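Unit 6: Joints in Concrete Flatwork

Reading for this unit: chapter 9 of the course text, sections on shrinkage and restraint. Bring the joint layout worksheet to lab on Saturday.

6.1 Why slabs crack

Fresh concrete contains more water than the cement needs for hydration. The extra water makes the mix workable, and most of it leaves the slab over the following months. As it leaves, the paste shrinks. A slab free to slide on its base would simply get shorter. Real slabs are held by friction with the subbase, by footings, by curbs and by neighboring slabs, so the shrinkage turns into tensile stress. Concrete is weak in tension, and when the stress passes the tensile strength at any section, the slab cracks there.

Temperature adds a second movement. A sidewalk that is placed in July and checked in December is shorter on both counts. Daily heating also makes the top face longer than the bottom face, which lifts the middle of the panel slightly. At night the sign changes and the corners curl up. Corner breaks under wheel loads usually start at night for this reason.

6.2 Joint types

Contraction joint. A groove, tooled or sawed, that weakens the slab along a chosen line. The crack forms under the groove. Depth is at least one quarter of slab thickness. A shallower groove looks the same from above but does not control anything.

Isolation joint. A full-depth separation between the slab and some other structure, such as a wall, a column, a light pole base or a manhole frame. It is filled with a compressible board. No steel and no bond may cross it.

Construction joint. The place where one day's work stops and the next begins. It should be planned to fall on a contraction joint line. If load must be carried across it, use dowels, greased on one side and held level.
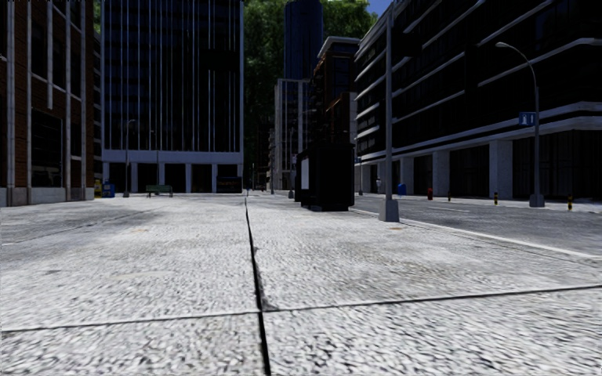 6.3 Spacing

The usual rule for plain concrete sets the spacing in feet at two to three times the slab thickness in inches. A 4 inch walk therefore gets joints every 8 to 12 feet at most, and closer spacing is common on narrow walks. Panels should be as close to square as the layout allows. The long side should not be more than 1.5 times the short side. Beyond that ratio the panel tends to crack across its middle.

Avoid joints that meet an edge at less than 60 degrees. The thin wedge of concrete left at the tip breaks off early. Where a curved walk meets a straight one, turn the last foot of the joint so that it meets the edge square.

6.4 Estimating movement

Change in length = length x coefficient x temperature change. For the problems in this unit, take the coefficient as 5.5 millionths per degree F.

Worked problem. The Holanda site plan shows a service walk 200 feet long, with a temperature range of 50 degrees F between placement and the coldest expected day.

200 ft x 12 in/ft = 2,400 in
2,400 x 0.0000055 x 50 = 0.66 in

That is thermal movement alone. Add drying shrinkage at 400 millionths for unrestrained concrete:

2,400 x 0.0004 = 0.96 in

Total = 1.62 in if the walk were free to move. Base friction reduces the figure, and the rest is shared among the joints. With joints at 8 feet there are 25 panels and 24 interior joints, so the average opening is under 0.07 in. In practice the openings are uneven - a few joints take most of the movement and the others stay nearly closed. Sealant must be chosen for the wide ones.

6.5 Sawing time

Sawing starts as soon as the surface can carry the saw without raveling along the cut. In warm weather the window may open four hours after finishing and close before midnight. In cold weather it may be the next morning. Sawing too early tears aggregate loose. Sawing too late gives random cracks, sometimes just ahead of the blade.

6.6 Sealing and upkeep

Clean the groove, dry it, place backer rod, then seal. The rod sets the sealant depth and keeps it from bonding to the bottom of the groove. Sealant bonded on three sides tears at the first large opening. Unsealed joints fill with grit, and the edges spall when the slab expands against it.

Problems

1. Repeat the worked problem for a temperature range of 80 degrees F. Keep the shrinkage value the same.

2. The Kudora loading area has a plain slab 6 inches thick. Give the largest spacing allowed by the rule in 6.3, then lay out panels for an area 54 feet by 90 feet.

3. Sketch the joints where a walk passes a square column on 3 sides. Label each joint by type and mark any corner that needs extra care.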